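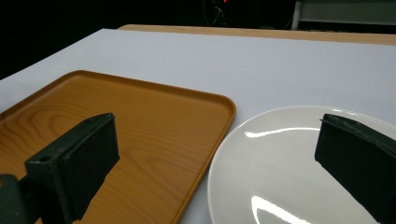 Tray and plate on the white table, pale board along the back.

Plastic tray with printed wood grain: how to clean it without losing the print?

Posted in Kitchen & Tableware by Flatero, 09/11/2022

I have a rectangular plastic serving tray with an orange and amber wood-grain print, low raised rim, rounded corners. It gets daily use carrying plates from the worktop to a white table with a matt top. I bought it second-hand in June, so I have no label and no care instructions.

Two problems.

First, the tray has developed a dull film. It is worst in the corners where the base meets the rim. Washing-up liquid and a sponge shift some of it, but when the tray dries the film is back. I have not put it in the dishwasher and I don't know whether the pattern is on the surface or under a clear layer. I would like to know how to tell before I try anything stronger.

Second, the table. Grey lines have started to appear on the white top where crockery is put down and slid. They do not come off with a damp cloth. The plates are glazed white ceramic with an unglazed ring underneath. Are these scratches in the table or something left behind by the plates? The tray does not seem to cause them.

I have read the advice about bicarbonate of soda paste on other pages and would prefer to avoid it on the tray unless someone has used it on a printed one.

Pundari
Member, 8 accepted replies

Treat them as separate jobs.

Tray. Find out what kind of print it is. Tilt the tray under a lamp and look along the surface at a low angle. If the grain lines have an edge that you can see or feel with a fingernail, the print is on top and should only ever have a soft cloth. If the surface is even and the lines look slightly below it, there is a clear layer over the pattern. As a second check, put a drop of washing-up liquid on a damp white cotton cloth and rub the underside of the rim, if the print goes that far. Any orange on the cloth means stop.

The film is most likely a mix of grease and limescale. Washing-up liquid deals with the grease and leaves the scale, so it looks clean when wet and dull when dry. Method:

Wash in warm water with washing-up liquid and rinse.
Mix 2 tablespoons of white vinegar into half a litre of warm water.
Wipe over the whole tray, corners included, and leave for 2 minutes.
Work along the inside of the rim with an old soft toothbrush.
Rinse well and dry at once with a clean tea towel. Left to drain in a hard water area, it will go dull again.

No bicarbonate paste. It is a mild abrasive and will take the shine off in patches. No green scourer, no melamine sponge, no acetone. I would keep it out of the dishwasher as well. A tray of unknown plastic can warp on the lower rack, and a warped base rocks when loaded.

Table. A grey line from a plate can be either. Run a fingernail across it. If the nail catches, it is a scratch. If it passes over smoothly, it is probably material rubbed off the unglazed ring, or dirt that the ring has pushed into the matt finish. The second sort can often be lifted with a drop of cream cleaner on a damp cloth, using light pressure. Test it on a part of the table that doesn't show. Matt finishes turn shiny if rubbed hard, and that cannot be reversed.

Bremirar
New member

just put it in the dishwasher, mine has been in for years and is fine. different tray though, plain grey one

Jabłońska
Member

Agree with Pundari on the tray. On the table I would deal with the plates first, otherwise the lines will keep coming back.

Turn one over and feel the unglazed ring. If it is gritty, rub it down with fine wet-and-dry paper, used wet, with the plate upside down on a folded towel. Go round the ring 2 or 3 times and check again with a finger. Keep off the glaze. Rinse off the slurry before it dries and wash the plate before use. Don't do this to anything old or valuable.

Then lift plates when moving them and don't slide them. Self-adhesive felt pads are no good here because they come off in the wash. A thin cloth mat under each place works.

If your nail does catch on the lines, leave them alone. Filler pens sold for white furniture are usually gloss, and on a matt top the repair shows more than the mark.

Flatero
Original poster

Fingernail passes over the lines on the table without catching. No edge to the print on the tray and no colour on the cloth, so I will do the vinegar wash at the weekend. Ring on the plates is rough. Will look for wet-and-dry paper.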